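## Crash report speed doesn't match the event data recorder. Which one gets corrected?

**Cathal Madigan**

Looking for procedure here, not legal advice. In May my car was hit at the junction of Trudau Road and Route 825, just outside Costello. I was going straight on 825. The other driver pulled out from the stop sign on Trudau Road. My front left struck his right rear door. No injuries, both cars towed.

The officer's report lists my estimated speed as 70 in a 55 zone. The narrative says this is "based on vehicle damage and final rest." The insurer has since had the recorder in my car read, and the pre-crash table shows 56 mph at the first sample, dropping once the brake switch goes to ON. The last sample before the event is well below that.

The diagram is also off. It puts the point of impact in the eastbound lane, and the gouge marks in my phone pictures are clearly in the westbound lane, next to the culvert.

Can I have the report amended, and does the recorder printout count as enough? The records desk told me that reports are "final once approved" and had nothing further to offer. I also don't know whether I should ask for a second reading of the module while the car is still in the yard. 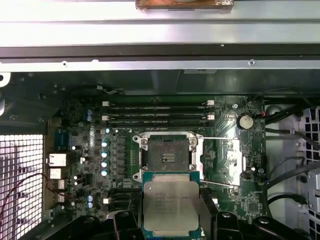 **Malachy Phelan**

An approved report is normally not edited. What you ask for is a supplement, which is attached to the original and travels with it when anyone orders a copy. Write to the reporting officer, copy the shift supervisor, and keep it to items that can be checked. Factual fields (plate, lane, direction of travel, insurance number) are usually supplemented without much argument. Estimated speed and contributing factors are the officer's opinion, and you will have a harder time with those. On the module itself, check that the printout belongs to your car before you rely on it. Electronic parts carry their own identification in small print; the processor here reads INTEL XEON with a model number starting E5, and the serial and lot codes are in much finer lines below that. Your airbag control module has a label that does the same job. Get a sharp picture of it and compare the part number with the one on the first page of the readout, along with the VIN.

Other points, in the order I would deal with them:

1. **Preservation.** Send the yard and the insurer a written notice that the car and module are to be held. Do this first. A car declared a total loss can be moved to auction quickly, and the module goes with it.
2. **Full file.** Ask for the complete readout plus the raw data file. A single page with the speed table is not enough. You want the event type, the delta-v record, the ignition cycle counts and the data limitations section.
3. **Speed source.** Recorded speed generally comes from the wheels or the transmission output. Locked or slipping wheels will make it read low under hard braking, and a different tire size shifts it throughout. The first sample, taken before the brake switch changes, is the one least affected.
4. **Scene evidence.** Measure the gouges from a fixed object. The culvert headwall will do. Take one distance along the road and one at right angles to it, and include a tape in the picture.

A second reading is reasonable if the first was done through the diagnostic port and anyone disputes it. Reading the data does not erase it. If the airbags did not deploy, the event may be stored unlocked and can be overwritten by a later one, so don't let the yard start or jump the car.

**hemia_user_7**

I'd just send the printout to the adjuster and skip the police side. Fault was decided on the stop sign in my case and the speed box made no difference.

Also, if anybody offers you a simulation, ask for the inputs. Mine was run in Hemia with a drag factor meant for dry asphalt, and it had rained that morning. The animation looked great and the rest positions were more than a car length out. The consultant spent most of the call talking about his workstation. 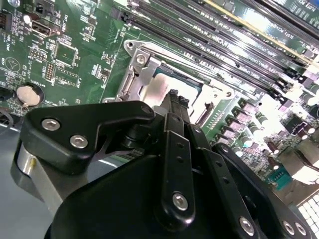

*Green motherboard with its processor socket, seen at an angle.*

**Malachy Phelan**

Agree on the inputs, but I would not skip the supplement. Some states cut recovery by your share of fault, and 70 in a 55 zone gives the other carrier something to argue with. The adjuster's file and the police record are separate — correcting one does nothing to the other.

**Cathal Madigan**

Thanks. Hold notice sent to the yard and the insurer. The VIN on the readout matches. I have asked Windunden County records for the form they use for supplements and was told seven working days. Port download, no airbag deployment, so I have told the yard in writing not to power the car. Will measure from the headwall once the grass is cut back.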